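When the Robots Came to My Work
by Yvonne Mellor

Hi! I work at a place called Brondale, and I want to tell you what it's like to have robots around while you do your job.

First, what is automation? It's a long word for letting a machine do a job that a person used to do. Your dishwasher at home does it. So does the door at the grocery store that slides open when you walk up (I still like to pretend that one is magic).

At Brondale we help robots learn everyday jobs, like putting things away. A robot doesn't know what a drawer is until it has been taught! So people do the job first, over and over, and the robot learns from what they did. One week we did the same little task 423 times. My arms were so tired!

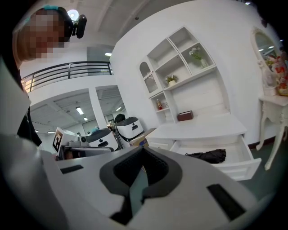 My friend Catherine Geddes has worked here longer than I have. Before the robots, she spent her mornings carrying boxes up and down the stairs, 115 of them on a busy day. Now she plans the lessons and checks how the robots are doing, and she says her knees are much happier. She did have to go back to class for 2 months to learn how, and she was pretty nervous about it.

Not everybody loved the change. A few people missed their old jobs, and some had to switch to new ones they hadn't picked. That's a hard part, and grown-ups still argue about the best way to do it.

Do you have a chore you'd teach a robot? Mine would be matching socks!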